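About Drovico

Hello, and thanks for stopping by! Drovico is a small company that helps people read, write and talk to each other when they don't share a language. We translate websites, leaflets, school letters, recipes, instruction manuals and, one memorable March, an entire cookbook of soups. We also make Finness, a phrasebook and dictionary tool for languages that are hard to find in the usual apps.

The company was started by Golnar Karimi, who grew up speaking one language in the kitchen, another at school and a third on the phone with her cousins. She spent years doing translation work at the dining table late at night, and she kept getting the same kind of call. Someone had a grandmother's letters, or a clinic form, or a set of bus directions, and they had already been told the language was too small to bother with. Golnar bothered with it. After a while there were too many calls for one person, so she rented a room, bought a secondhand desk and asked a couple of friends to help.

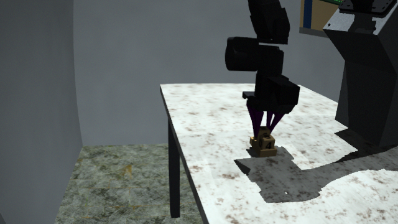 We are now a team of 7, plus a wide circle of freelance translators who live in all sorts of places and keep all sorts of hours (if you get an email from us at 4 in the morning, please don't feel you have to answer it). Every job is read by at least two people before it goes back to you, and one of them always grew up with the language. Software does a fair bit of the first pass these days, and we're glad to have it, but we still like to argue over a comma.

Finness began as a shared word list that we passed around the office. It has grown to cover up to 600 everyday phrases in each language, with recordings by real speakers, and you can save the whole thing to your phone for when the signal drops. Our first big update was called Skivham, after the street where we had our old office, and the name stuck to the search feature. So if you write to us about "the Skivham box," we'll know just what you mean!

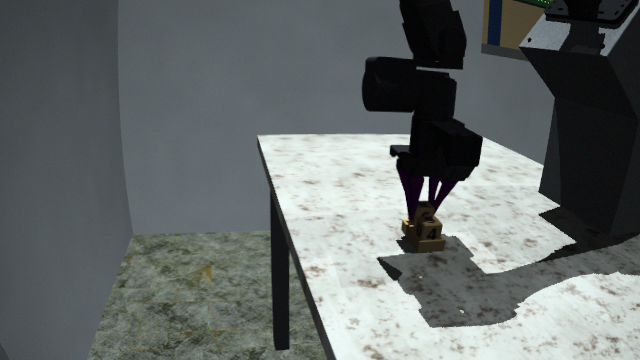

Srithong is our community project, and it's very dear to us. People send in words they're afraid of losing, the names of games and weather and bits of farm equipment, along with a line or two about who used to say them. There are more than 2,000 entries so far, and we read every one that comes in. You don't need to be an expert or know how to spell the word. Just write it the way it sounds and one of us will get in touch.

If you'd like a quote, or want to join our list of translators, the contact form is the quickest way to reach us. Wednesday is our phone day, and Golnar usually picks up herself, so do leave yourself a little extra time for the chat.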